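**Subject:** Re: [handling-practice] Draft 2 of the fingertip pad rule
**Date:** Friday, July 31, 2026

The Basport desk wrote:

> Draft 2 is up. Main change is section 9: pads on parallel grippers get replaced every 30 shifts, logged by the cell lead. Plundorow and Åberg have both said they can live with it. Unless we hear objections we'd like to freeze the text before the November meeting.

Objection, then.

Where did 30 shifts come from? I read the draft twice and the annex once and I can't find a source. A shift at Plelbridge might be 70 picks of soft packaging or it might be a whole day of small metal parts, and the rule treats those as the same wear. We tried a calendar rule before. People signed the log and left the pads on.

I'd also like someone to define "worn". Section 9 says pads shall be changed "when worn or at the interval", and then never says what worn looks like. Scuffing on the flat faces doesn't bother me much. Fraying at the tips does, particularly on work like split rings and loose keys, where the tip is doing everything and there are plenty of thin edges to catch on.

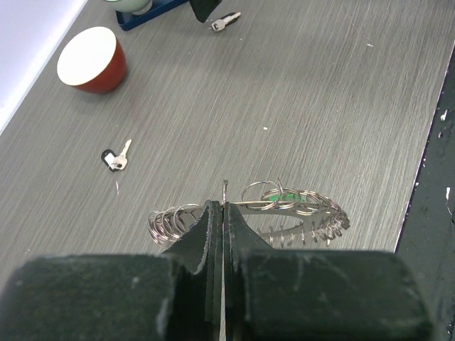
So my proposal is an inspection at the start of each shift, tips only, fingers closed, looking at the seam and the padding on both sides of it. Write down what you see in plain words. If the padding has lifted or is down to the backing, change both pads, never one.

And please drop the sentence about pads being "suitable for all household items" - no test behind that either, as far as I can tell.

I won't vote for a freeze with section 9 as it stands.

Plelbridge cell 2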